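Turunach: The Complete Series (DVD Box Set)

Label: Howlader Home Video
Discs: 3
Running time: 600 minutes
Language: Hindi, with English subtitles
Format: DVD, all regions, color
Status: In stock

Turunach is a family drama about a hill town post office and the people who run it. Janaka Dewan plays Meenu, the postmaster's youngest daughter, who starts reading the letters that can't be delivered and tries to find the people they were meant for. She was nine when filming began. It was her first lead part after a few small roles and a run of ads, and it is still the one most viewers know her from.

Arif Khan plays the postmaster. He had mostly done stage work before this, and the part was written for an older man, so he wears gray in his hair through the whole series. The scenes between him and Dewan at the sorting desk are the ones viewers ask about most.
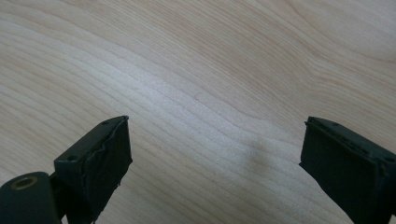 The series ran for one season and was repeated often, usually in a shortened cut that dropped the opening recap and a few minutes from the middle of each episode. This set has the full-length episodes in their original order. The two episodes that were joined together for repeats are separate again, with their own titles and end credits.

What's in the box

Three discs in a hinged plastic case
Card slipcase with the original title art
Printed episode guide with cast list
Fold-out map of the town as it appears in the show

Disc 1 has the opening episodes up to the end of the flood story. Disc 2 covers the school year and the wedding. Disc 3 has the final episodes and the extras. Each disc has its own menu, and you can play everything straight through or pick an episode.

Extras on disc 3

Interview with Janaka Dewan, recorded for this release
Interview with Arif Khan
Screen tests for the part of Meenu
Unused title sequence
Stills gallery

The screen tests have no subtitles. The interviews do.

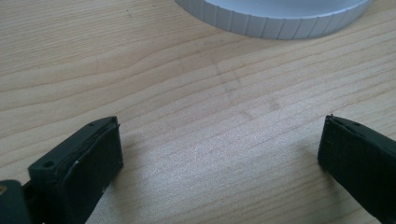

Picture and sound

The episodes were transferred from the broadcast tapes. The picture is 4:3, as it was made, and will show black bars at the sides on a wide TV. Sound is two-channel stereo. One reel in the wedding episode had tape damage, and a short stretch there is softer than the rest. Subtitles are new for this set and can be turned off. Song lyrics are translated as well as dialogue.

Editions

The standard edition is described on this page. A signed edition of 500 copies, with a card signed by Janaka Dewan, sold out in November and will not be made again. The soundtrack CD is sold separately by Luvau. It has the title song and most of the background music, but not the wedding song. 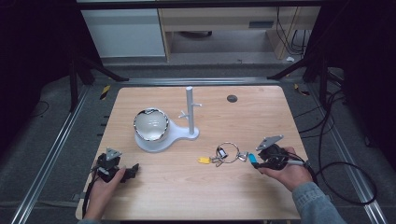
The discs sit on a swing tray inside the case, with one disc on each side of the tray and the third in the back cover. Press the center button and lift by the edges. Put each disc back before you take out the next one. A tabletop with things on it, such as the one in the photo with a white mug and a bundle of keys on it, is an easy place to scratch a disc that has been left out. If a disc does get marked, wipe it from the center outward with a soft dry cloth. Do not use glass cleaner.

Shipping and returns

Orders go out in a padded mailer. Sealed sets can be sent back within 30 days for a full refund. Opened sets can be exchanged for the same item if a disc does not play. Please tell us which disc and which episode, and the make of your player.

Replacement slipcases are not sold on their own.

Page last updated April 26, 2021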